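Opening up the old tower: notes for the Cerdale repair evening

Slide 1. Say hello, check the back row can hear me. Kettle is on at half seven, so I need to be wrapped up by then, no matter how many questions there are about printers.

Start with the story of the Platby clear-out. They had 73 desktop computers stacked in a corridor, all heading for the skip, and I came home with five of them in the back of the car (the exhaust was nearly on the road!). Pause for laugh. If no laugh, carry on quickly.

Slide 2. Before the lid comes off. Shut it down, switch off at the wall, pull the lead out, then hold the power button in for a few seconds. Touch bare metal on the case before you touch anything green. I know I go on about this, but I once killed a perfectly good board in Tunstall wearing a fleece on a nylon carpet, and I'm still cross with myself.

Slide 3. Finding your way about. People get that side off, see all the wires and want to put it straight back on again. So do the power supply first - it's the big metal box, and it has a label with the safety marks on it. Stress this bit: we do NOT open that box, ever, even unplugged. If it's gone, swap the whole thing.

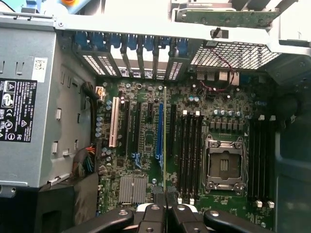 Then the slots. I love the slots. The white one is old-style PCI, and if you've kept a sound card from years back, that's the sort of home it wants. The long ones are PCIe, and graphics cards go in those. Mention the little plastic clips, as everyone forgets the clips and then pulls and pulls and wonders why the card won't budge. Push the clip, then lift.

Slide 4. Dust. Short puffs of air, hold the fan still with a finger, do it outside. My Laltberg hand blower has done almost 900 puffs by my reckoning and my wrist knows all about it.

Pass the spare board round here. Ask for it back!

Slide 5. Putting it together again. Take a photo on your phone before you unplug a single cable, then work backwards from it. Screws in an egg box. Lid on last, once it's started up properly.

Questions, then tea. Screwdrivers back in the blue tin, please.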